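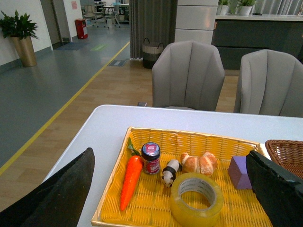

The basket question from last week is still open, so I'll put in what I know. I have used woven trays for sorting small things in the front room for a couple of years, and the color matters more than the size. On a white table a bright yellow tray is easy to find, and so is whatever is in it. The toy carrot, the croissant and the panda all show up well against the weave, and so does a jar with a dark lid. Packing tape is the one I'd watch. A clear roll takes on the color of whatever is under it, and if you set it flat you find it by the cardboard core.

On 27 June 2020, Brenda Wainwright wrote:
> Does anyone on the list keep toys and household odds and ends in
> the same tray? I have one flat basket and one deeper brown one and
> can't decide which should stay out on the table. Kieran Ashworth
> told me to buy the Gruvero with dividers but I would like to use
> what I have. Also, does the weave mark a glossy top?

I would leave the flat one out and use the deeper one for clearing up at the end of the day. With low sides you can see everything without tipping it out. With a deep one the foam blocks always end up on top and the jar goes to the bottom.

We don't separate toys from household things. Tape, a jar and three or four toys can share a tray until somebody needs the table.

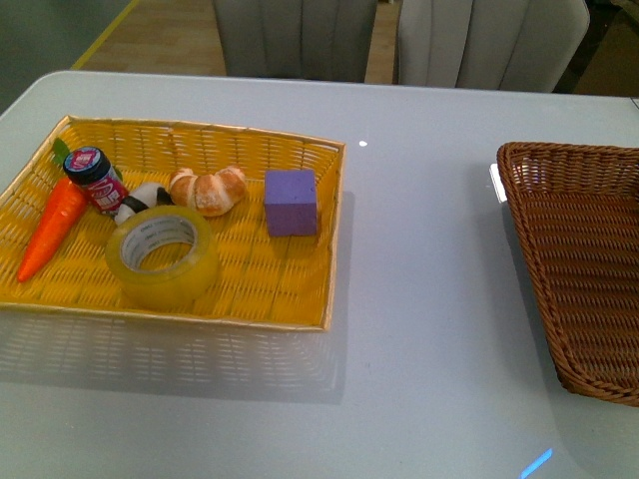
Yellow tray with the toys, jar and tape; brown basket to the right, empty.

On the weave marking the top: mine hasn't, but I lift it when I move it. Guido Fabbri dragged his across a Hovolness table all winter and got fine scratches near one corner. Felt dots under the corners would take care of that. I bought a sheet of 30 and still have most of them, so send me your address if you want a few.

I can't say anything about the Gruvero. Eetu had one and gave it away in October, so he may want to answer that part. My only doubt about dividers is that a full roll of tape might not fit between them.

Ikhsan Yusof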